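# The odds-and-ends bin, a reckoning

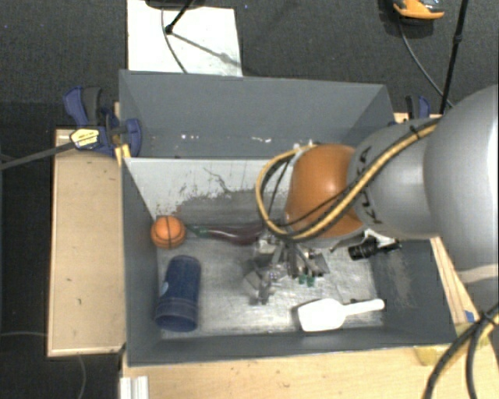
## What belongs together, apparently

Every household has a container for things that don't go anywhere else, and I've come to believe you can learn more from it than from the bookshelves. Bookshelves are for visitors. An orange ball, an aubergine, a dark blue cup lying on its side and a white scoop: those are the things a person ends up with.

I have a soft spot for a grey bin with a bad floor. Scratches all over, paint coming off in flakes, a brown scuff low down in one corner. You can drop anything into a bin like that and feel no guilt. My sister bought me a wicker one with a linen liner for my birthday and I've been frightened of it since. It holds one folded blanket and I dust it.

## The aubergine question

I'm firmly in favour of the aubergine. It has the shine on it that I look for in the market and never get home intact, and it lies down nicely next to a ball. Mine generally go in the bottom drawer of the fridge, where they turn into something you'd find in a canal. I paid for 2 in July, full of plans for a thing with miso, and we had toast.

Lilian Mbwambo, who lives upstairs and has opinions, holds that vegetables should never be stored with anything that bounces. I asked where she keeps hers. On top of the microwave, next to the spare keys and a tin of shoe polish. So.

## Cups, loose

A cup on its side is a cup that has given up on being put away. I currently own 10, which for a flat with one and a half people in it (he's here at weekends) is plenty, and yet on any given morning there isn't one in the cupboard. They're by the bath. They're on the windowsill with a pencil in. One went out to the bins with me and stayed there for a week, and I greeted it on my way past.

The dark blue ones are the worst for it. A white mug shouts at you from across the room. Dark blue slides into the shadow at the side of something and settles in for the winter. I had a lovely one from the Khaemba shop on the corner, before it became a place that sells phone covers, and I found it last spring inside a wellington.

## The scoop

I own three scoops and have never bought one. The first came in a bag of Pudiris washing powder, the second in a tub of something for the lawn (we have no lawn), and the third was simply in the drawer when I moved in, like a sitting tenant. Throwing a scoop away feels wrong. It's a perfectly good scoop! It will be wanted the moment it's gone, and you'll be standing over a sack of compost with a dessert spoon.

So it goes in the bin with the rest. White, light, always at the edge of things, always the first item your hand meets when you're after something else.

## What I did about mine

I emptied the lot on to the kitchen floor at ten past nine in the evening, a poor time to start anything. Out came the following:

- a tennis ball, bald
- 77 pence in coppers, stuck to a cough sweet
- the instructions for a Hastus shower head, in every language but mine
- two of the three scoops
- a cup, obviously
- a Britedari gift card that ran out before I ever found the shop

I made piles. I was quite stern with the piles. Keep, Kitchen, Gone. By half past ten Kitchen had leaned over into Keep, and I'd sat down on the floor to read the shower head leaflet for the diagrams — they're rather good, there's one of a man looking up at the ceiling with real hope.

Then I put most of it back. The coppers went in a jar and the gift card went in the recycling, though I'm told you can't recycle them, so it may be out again by the time you read this. The cup is in the sink. I still haven't found the third scoop.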